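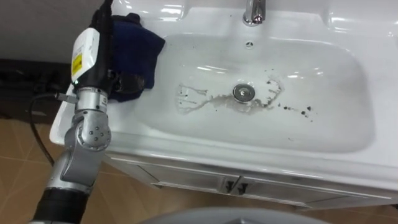 Housekeeping Practice, Unit 5: The Bathroom Sink

Handout for the Wednesday group. Instructor: Magdy Morsy

Bring this sheet to the practice session and keep it with the notes from Unit 4 (glass and mirrors). The toilet and the floor come in Unit 6, so leave those alone for now even if you have time left over.

1. What we are cleaning

Most of the sinks you will meet on the job are vanity tops with the basin molded in. The rim and the bowl are one piece, usually white and glossy, sitting on a cabinet. Older buildings may have a pedestal sink or a bowl dropped into a separate counter. The routine is the same, but a dropped-in bowl has a seam all the way around it and the seam has to be wiped as its own step.

Words used in this course:

Rim – the flat part around the basin. On some tops it is wider on one side than the other.
Basin – the bowl itself, walls and floor.
Overflow – the small hole high on the basin wall. It lets water out before it reaches the rim.
Stopper – the metal plug in the drain. It may lift out, turn, or work from a rod behind the faucet.
Drain ring – the metal ring the stopper sits in.
Lip – the front edge of the top, where it curves down over the cabinet.

2. Cloths

We use two cloths for a sink, one damp and one dry. In the practice bathroom both are dark. A dark cloth hides stains, so don't judge it by its color. Rinse it, wring it out, open it flat and look at it under the light. If it leaves lint or feels slick after rinsing, it goes in the wash bag.

Fold the damp cloth in half and then in half again for the rim. That gives you several clean faces to turn to as you work. For the basin walls a folded pad is too stiff at the corners. Let the cloth bunch up in your hand so it fills the curve, and shake it out between walls.

A cloth that has been on the floor or the toilet does not come back to the sink. This was in Unit 1 and it is still the mistake I mark most often.

3. Product

The practice bathroom is stocked with Briltex bathroom liquid. Some of you will be placed at Abou Zeid, where they buy Treno instead. Read the label on whatever you are given. The amounts are not the same and neither is the time it needs to sit.

Put the liquid on the cloth for the rim and the faucet. For the basin you may put it straight on the surface, starting high on the walls so that it runs down. Close the cap before you set the bottle down. Stand the bottle on the rim or on the floor beside you, never on the edge of the tub.

Do not mix products. If the last person left a cleaner in the bowl and you don't know what it was, run the water for a full minute before you start.

4. Order of work

a. Take everything off the rim: soap, cups, toothbrushes, razors. In an occupied home, put them together on a towel and remember how they stood.
b. Pick up hair with a dry paper towel. Wet hair sticks to the cloth and ends up back in the bowl.
c. Wipe the rim from the back toward the front. Go behind the faucet first.
d. Wipe the faucet, including the underside of the spout and the base where it meets the top.
e. Wipe around the overflow. Use a corner of the cloth over one finger.
f. Do the basin walls, top to bottom, one wall at a time.
g. Do the basin floor, working in toward the drain.
h. Clean the stopper and the drain ring. Lift the stopper if it lifts.
i. Rinse. Use your hand or a cup to send water up the walls.
j. Dry the whole top with the second cloth, faucet last.
k. Wipe the lip and the cabinet front. 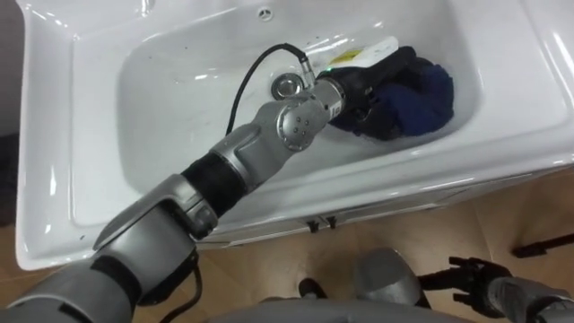
Steps f and g. Cloth bunched against the right wall of the basin, with the bottle lying toward the back.

5. Notes on the steps

Walls. A deep rectangular basin takes longer than a round one. The rounded corners hold soap film and you won't always see it against white ceramic. Run a fingertip down each corner after you rinse. If it drags, there is still film there.

Glare. Under strong ceiling lights a glossy sink shows bright white streaks that look like cleaner left behind. Move your head to one side. If the streak moves with you it is only the light, and if it stays where it is, wipe it again.

Drain. Metal drain parts spot quickly. Dry them even when the rest of the basin can be left to air. Do not use a scouring pad on chrome. Scratches on a stopper can't be polished out and the part has to be replaced.

Overflow. Pour a cup of clean water slowly into the hole once a month. If it smells, write it on the room sheet.

Cabinet front. Drips run over the lip and dry on the front panel, mostly in the middle where people stand to wash. One wipe down, one wipe across, then dry. Get the underside of the lip too – it is easy to miss from a standing position, so bend and look.

6. Timing

At Flultska the allowance is 6 minutes for a single sink, start to finish, with the rim already cleared. You will not manage that at first. In practice, take as long as you need and write your time on the back of this sheet. I want to see the steps done in order before I want to see them done fast.

7. How your sink will be checked

I check with a dry white tissue in these places: behind the faucet base, inside the overflow, the two back corners of the basin, the drain ring, and under the lip. Any color or grit on the tissue means that step is repeated. You can repeat as many times as you like during the session.

The pass mark for the practical is 72. Points come off for the order of work as well as for the result.

8. Before next time

Clean one sink at home using the order in section 4. Note the type of sink, the product you used, and which step took the longest. Bring two cloths, washed and dried without fabric softener, and short gloves. Long gloves will be handed out for Unit 6.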